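Jianguo Wan
Sunday, September 8, 2019

1/ Every September my feed fills up with the "corn sweats" story again. You know the one: the fields breathe out so much water that whole towns turn into a sauna. I'm from Ristlow, corn on three sides. I have questions.

2/ Plants do put water into the air. Fine. What I don't buy is the guy on the Cao morning show blaming corn for a sticky night in downtown Kanuvthorpe, 40 miles from the nearest field.

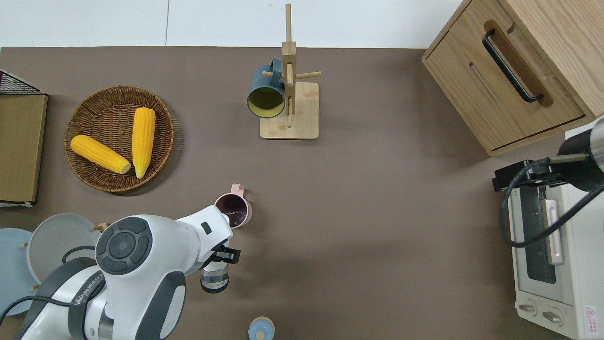 3/ So where does the number come from?
He said corn adds "up to 45 percent" to the humidity. Percent of what? Up to, measured where, on which day? I wrote to the station. They sent me a link to their own clip.

4/ The clip cites a newsletter. The newsletter cites "growers." I asked Shengli Jiang, who grows 921 acres of the stuff, and he'd never been asked anything by anybody. 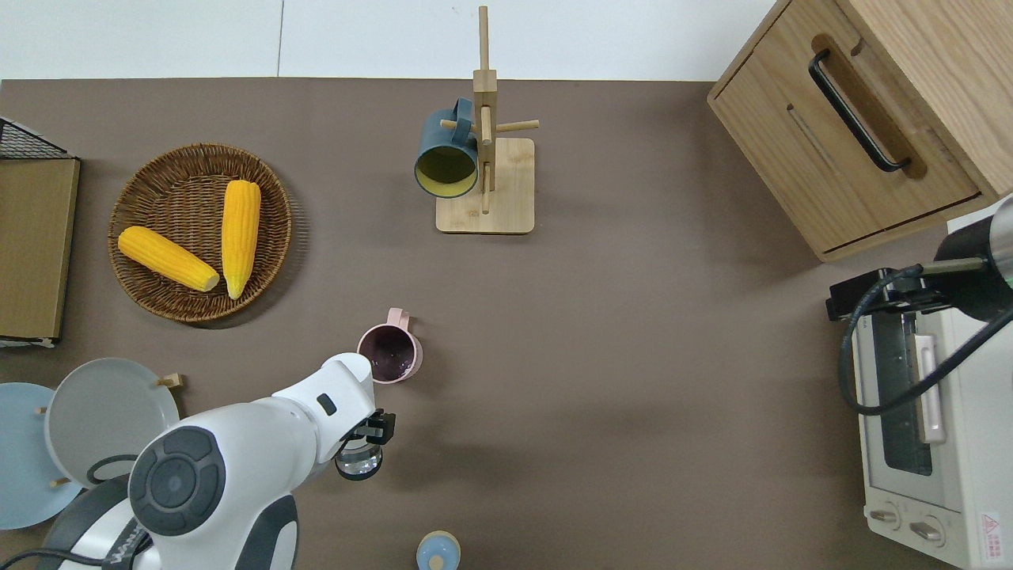 Two ears, one basket.

5/ My guess — and it is a guess — is that most of a muggy night blows in from somewhere else and the corn adds a bit on top. But "a bit on top" doesn't get you a segment with a cartoon cob mopping its forehead.

6/ Also it hit 80 here in a wet spell last year, well after harvest. Sticky as anything. Who was sweating then, the stubble?

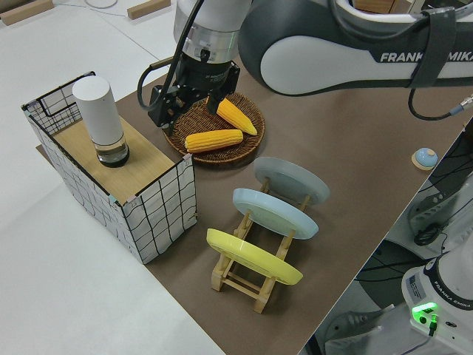

Hubert Baumgartner: You're too hard on them. Walk into a field at noon in July and tell me the air isn't thicker in there. The city part I'll give you.

7/ In the field, sure, Hubert. I've done it. My problem is with the 40 miles.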